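Print | E-mail

Plidilberg Tabletop Arm: can it do chores yet?

April 7, 2018

I paid 870 dollars for the Plidilberg arm and gave it a spot next to my computer, and my big question was the one everybody asks me: will it tidy up? My house produces a fresh layer of toys and packaging every evening, so it had plenty to practice on!

Setup took 44 minutes (I'm slow with manuals, the diagrams in this one are tiny). The Stasiv software is pleasant enough once you find the speed setting, which is hiding under "Profiles" for some reason. Leave it on low. Trust me on that.

Boxes are where it shines. Give it anything stiff with straight sides and it picks the thing up and puts it in the bin, over and over, slow as molasses. My friend Anil Alva runs a Sikmont at his packing bench, and he says the same thing about cartons. Socks, no. Plastic bags, no way, it pinches a corner and drags the whole mess along.

Soft toys and balls fall somewhere in between. A firm ball is easy, but a saggy one folds up between the fingers and you never know how the grip will go. I'd love a gentler squeeze setting, and I've written to Plidilberg about it.

So, chores? A few, if you sort them first and don't mind waiting. I'm giving it 2 stars out of five for housework and keeping it anyway, I'm way too fond of it.
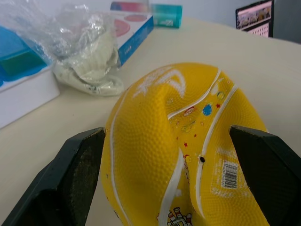

Price and where to buy

870 dollars from Suluslow, power supply included. Spare fingers are sold separately.

Print | E-mail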